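Slot RTP project - short report

Last updated: 10 January 2024

Group: Shinji Yokoyama + 2 others

What we did

Wrote a small slot simulator (Flirkance) and checked if the real payback gets close to the number set in the pay table. Five reels, 11 symbols. Target payback 96 percent.

Runs

First batch was 800 spins per seed, way too short. One seed paid 398 credits on a single bonus and wrecked the average. Then 99 seeds, same pay table, much smoother. Bonus round still triggers too often, probaly the wild on reel 3 getting counted twice. Fixed in the Rorthorpe branch, not merged yet.

Volatility

Two pay tables, Lurkau (low) and Vukadinović (high). Same payback on paper. High one looks broken for a long time, long dry stretches, then one big hit. Players would notice the differance, the average alone hides it.

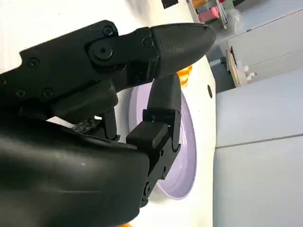
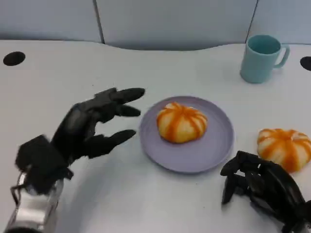
Lavender plate in both. 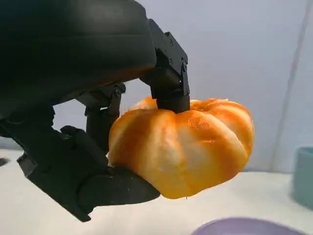
Still to do

- merge the wild fix, rerun all seeds
- plot for the high table, axis labels missing
- max win cap, not started
- references, Shinji has the list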